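About the Borkanent Group

Borkanent is the cloth handling group at the Hutcombe laboratory. We study how a two-arm robot can learn to spread, align and fold large textiles from recorded human demonstrations. Berenice Galindo leads the group and is the contact for all questions about methods and data.

Our field of work is narrow. Small items such as towels and napkins can be lifted clear of the surface, shaken and put down again. A bed sheet or a tablecloth cannot be handled that way by arms of normal reach. Most of it stays on the floor or the table while a small part is moved, and every pull at one corner changes the shape of the rest. Methods tuned on small items tend to fail here in a particular way: the policy makes a good first grasp, the far side shifts, and the second grasp is planned on a shape that no longer exists.

What we do

Our main project, Manora, addresses this with a method we call edge-first correction. The policy does not try to estimate the full state of the cloth. It predicts one edge as a line, compares that line with a target line, and selects the pair of grasp points that reduces the difference most. The prediction is repeated after each pull. Wrinkles in the interior are ignored until the edge error is below a set limit, at which point a separate smoothing policy takes over.

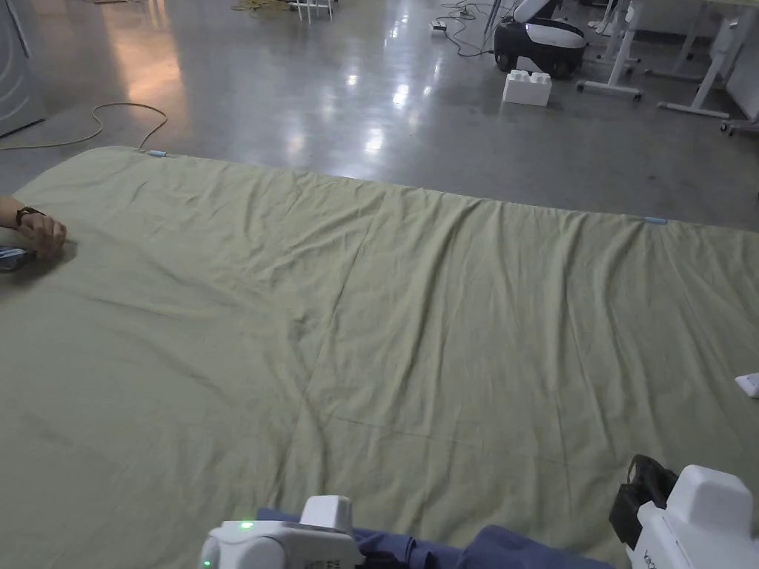

Edge prediction is only as good as the labels it is trained on, and labeling by hand was the slowest part of our early work. Annotators disagreed most on cloth with shallow creases, where a fold line could be taken for a border. We now work with fixed reference points on the cloth. The light-blue clips on the far edge of the green sheet are of this kind: two of them define the line, and the slope between them is the value the policy has to bring to target. Wrinkles like the ones running diagonally over that sheet carry no label at all in the first stage. A polished concrete floor is a hard background for this task on account of its reflections, and we keep such recordings in the training set.

Results to date

The current Manora set holds 2559 demonstrations. Of these, 1730 passed our quality check and are used for training. The rest were set aside for lost grasps, timing faults between the arms, or missing reference points. They are kept and indexed, and are used to train the failure detector.

On held-out sheets, edge-first correction needs fewer pulls to reach the alignment limit than our baseline, which plans from a full mesh estimate. The gain is largest on thin cloth. On stiff cloth the two methods are close, and on heavily bunched starting states the baseline is still better. We have not solved the case in which the target edge is hidden under another layer.

The second project, Khúc, deals with splitting long demonstrations into segments. It uses the same recordings and provides the switch point between the edge stage and the smoothing stage.

Working with us

We accept two visiting students per year. The next term starts in August. Applicants should have experience with imitation learning or with camera calibration, and should expect to spend a large share of their time on data collection. Requests for access to the Manora set should state the intended use and the cloth types needed.

Page last revised March 16, 2021.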